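Chapter 9
Landmarks on the Waterfront

Coastal towns put up monuments for many reasons, and visitors tend to meet them on foot, somewhere between the parking lot and the beach. This chapter looks at how such landmarks become stops on a walking route, and how a town decides what to tell people once they get there.

Our main case is Sulska, a small port with a stone lighthouse at the north end of its harbor. The lighthouse stopped working long before the town had much tourism. For years it was marked on maps but had no path leading to it. The Drellier Trail changed that. It runs along the shore from the ferry dock to the lighthouse, with 32 signs on the way, and in August it can carry 200 walkers in a morning.
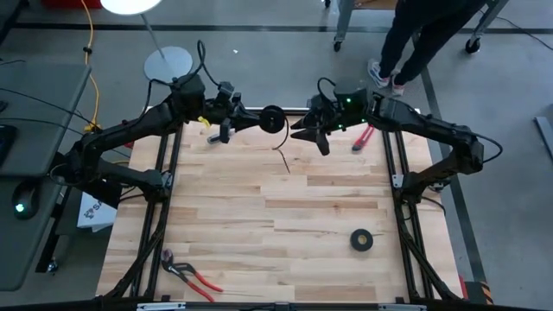

Why do towns link their landmarks with a trail?

A single landmark holds most visitors for a few minutes. A trail keeps them in town longer and spreads them out, so that shops and cafes away from the main square get some of the trade.

The second case, Schwaiger Point, has a bronze figure of a net mender and very few signs. Compare the two as you read. Section 9.1 covers choosing a route, and Section 9.2 covers the wording of signs. Terms in the margin are defined in the glossary.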